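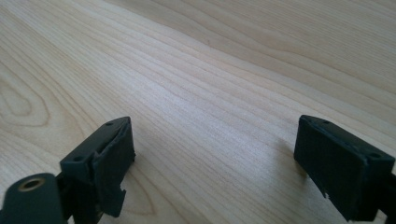
The Great Coaster Debate, Continued

My item in May on whether a dining table needs protecting from the people who dine at it brought in 48 replies, which is 39 more than the piece on property taxes. I now know where this readership's passions lie.

The coaster party is the larger one and writes the longer letters. Several of you enclosed diagrams. One couple on Brouwer Street keeps a tablecloth over a felt pad over a plastic sheet, and reports that the table underneath is in beautiful condition, as far as they remember. They last looked at it when their son graduated.

The other side is led by Hilde Van Acker, who has eaten at the same table for most of her life and regards every ring on it as a kind of guest book. "The big one is my brother-in-law's soup pot," she writes. "We don't see him anymore, but we have the ring." I have read this four times and still can't tell whether she misses him.

A few of you asked what to do about a white ring that's already there. The replies recommended mayonnaise, toothpaste, a warm iron over a dish towel, and prayer. I tried the mayonnaise on my own table and left it overnight. The ring is a little fainter. The dog now takes an interest in the table that he never took before, and I've had to start pushing the chairs in.

As for me, I bought a set of cork coasters from Cesetti, the kitchen shop next to the bank, and put them in a drawer where they won't get stained.

Letters on this subject are now closed. Next month: leaf blowers, and whether before 9 on a Sunday is a crime or only feels like one. Please keep it to 200 words, and no diagrams.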